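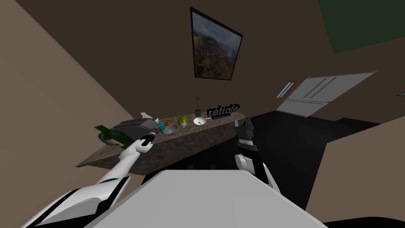 ## Simulation and Planning: Kitchen Task Suite Moves to Caron 11

The Cistport software group has completed the move of its two-arm kitchen tasks to release 11 of Caron, the planning and control package used across the institute. All simulated kitchen work will now run on this release. The previous version will remain available for reading old logs but will receive no further fixes.

The main change concerns how the planner treats the two arms. Earlier releases planned a path for each arm separately and then checked the pair for collisions, which led to frequent replanning whenever both grippers were sent to the same stretch of counter. Caron now plans both arms together and treats any held object as part of the arm that holds it. Flat, wide items benefit most, as their edges were often left out of the older collision check.

Perception has also been revised. The object detector, Nollonex, now reports a position and a confidence value for each item on the counter, and the planner may decline to reach for an item when that value is low. In such cases the task is recorded as "deferred" and is no longer counted as a failure. Groups that compare results across releases should take this into account and should report deferred tasks in a separate column.

The suite contains 177 tasks. Each is run 100 times with changes to object placement, lighting, wall art and camera tilt. The tilt setting was added at the request of the Culutov team, whose detector had been trained only on level views and performed poorly on others. Users who require level views may set the tilt range to zero in the scene file.

Two problems remain open. Thin handles are sometimes given a collision shape that is too thick, and the planner then refuses grasps that should be allowed. In addition, replay of logs longer than 2,000 steps may lose the gripper state when playback is paused. Corrections for both are planned for August.

Groups with their own scene files should run the conversion tool before submitting new jobs. Files in the old format will be rejected by the queue with a message naming the first line that requires attention. Requests for additional kitchen items may be sent to the software group through the usual form.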